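4.2 Demonstrations During the Open Day

The second part of the study took place during the open day at the Dretville site in December. Visitors came through from nine in the morning until late afternoon. The fabric-handling station was one of several stops on the route, between the Skulow conveyor line and a display on warehouse routing. We used the open day because it gave us access to people with no training in robotics, and because the staff were already prepared to explain the work to strangers.

Each visit to the station followed the same order. A staff member gave a short spoken introduction and then picked up a garment by hand with the two-fingered gripper, moved it, and laid it down again. Visitors were then offered the gripper and asked to try the same thing. They were told to take hold of a hem or a sleeve edge and to pull the cloth flat. They were not told how much fabric to take between the fingers or what angle to approach from. After the attempt, anyone who agreed to take part filled in a one-page form at the next table.

In total, 293 visitors completed a form. Together they made 1,974 grasps that could be used in the analysis, out of 2,645 that were recorded. The remaining grasps were left out for one of two reasons: the visitor let go before lifting the cloth, or a second person reached in to help. The second case was common among families. We had not planned for it, and the form had no place to note it.

Garments were ordinary household clothes, mostly T-shirts, bought used and washed before the event. We did not use folding boards or any other flat hard surface in this part of the study. Section 4.1 reported that grasps made on a hard table tend to fail in a different way from grasps made on something soft, where the fingers can press down into the surface before closing. The demonstrations were meant to cover the soft case. Garments were allowed to stay creased between visitors, and staff straightened them only when a sleeve or hem had been folded under and could not be reached.

Most visitors took hold of the hem first. In many attempts they pinched a gathered fold instead of a single layer of cloth, as in Figure 6. A gathered fold is easier to get and harder to lose, but it makes the next step more difficult, since pulling on it moves the front and back of the shirt together. Staff members, who had practiced with the tool, more often slid one finger under the edge. Visitors who made several attempts sometimes changed to this method without being told. The form asked them to describe what they had changed, and the answers were short. "Went in lower" was typical.

We also asked visitors to say which part of the task they thought a robot would find hard. The most frequent answer was finding the edge of the cloth. Few mentioned letting go, although release was the step at which the Vimex controller failed most often in our laboratory trials. Sheldon Campbell, who ran the station in the afternoon, began asking this question aloud before handing over the gripper. Answers given after this change may have been affected by what people overheard while waiting in line, and we report the morning and afternoon groups separately in Table 3.

There are limits to what can be taken from these sessions. Visitors chose whether to stop at the station, and those who did were likely more interested in the task than those who walked past. Time at the station was short when the room was busy. The level of noise also made the spoken introduction hard to follow at the back of the group, and some visitors began without having heard it. We kept their grasps in the data set but marked them.

The grasps were labeled by two members of the Grewal group, working separately. They recorded the part of the garment held, whether the fabric between the fingers was flat or gathered, and whether the hold lasted until the visitor chose to release it. Where they disagreed, a third person made the decision. The same labels are used for the laboratory trials in Section 5.

Figure 6. Two-fingered gripper closed on a gathered fold at the lower hem of a T-shirt.

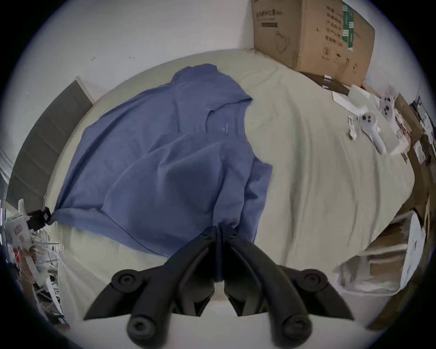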